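Jul 3, 2026
By Yoshinori Minami

Well, I have signed up for the Plestdale swim. It's in September, it's 1,993 metres from the slipway to the old ferry steps, and I have never swum that far in anything but a heated pool with a rope to grab. I pressed the button at lunch with half a cheese sandwich in my hand and then felt slightly ill all afternoon.

Got to Undel beach just after six this evening. The tide was further out than I'd expected (I had read the table for the wrong day, again) so there was a long walk over that ribbed sand that hurts the arches of your feet. Water was 14 degrees according to the board by the hut. I'd call it colder than that. My hands went first, then the back of my neck, and I did the silly high-pitched breathing for the first few minutes while a family with a spaniel pretended not to look at me.

After that it was lovely! I went out as far as the second post and turned left, and for a good stretch I stopped thinking about my arms altogether. The light was very low and yellow and every time I breathed to the right I got a faceful of it. Must buy tinted goggles. The clear ones are useless after tea time and the left side leaks anyway.

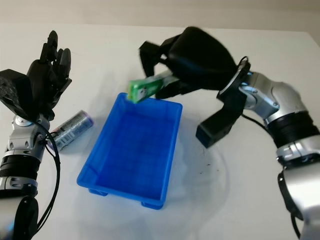

My big problem is still getting changed afterwards. I stand on one leg on wet stones, shaking, trying to get a sock over a damp foot, and everything I own ends up full of sand. The woman who parks next to me has it sorted – she stands in a tub to undress, then chucks her wet things in it and drives home. I want one of those. A blue plastic tray with rounded corners and a lip you can get cold fingers under would do me very well, and it would save the car carpet, which smells like a harbour. I also need to put my clothes out in the order they go on before I get in, with the hat on top. I always say I'll do it and then I get to the beach and I'm too keen.

Swam for longer than last week, I think, though I forgot to start my watch so there's no proof. Shoulders fine. A bit of cramp in the right calf near the end, so bananas tomorrow, and an earlier night than I've been having.

Had chips in the car with the heater on full and listened to the rain start. Flirach on Sunday if the wind drops. It's a proper lake, so no tide tables for me to get wrong, but there is weed along the near side and I can't bear weed. I'll have to make my peace with it before Plestdale because the last bit by the steps is meant to be thick with the stuff. Three more long swims this month would be good. Five would be better – let's see how the calf is.

Recent entries
Wrong tide, wrong towel
First dip at Flirach
Why I gave up on the pool
A wet walk to Huttunen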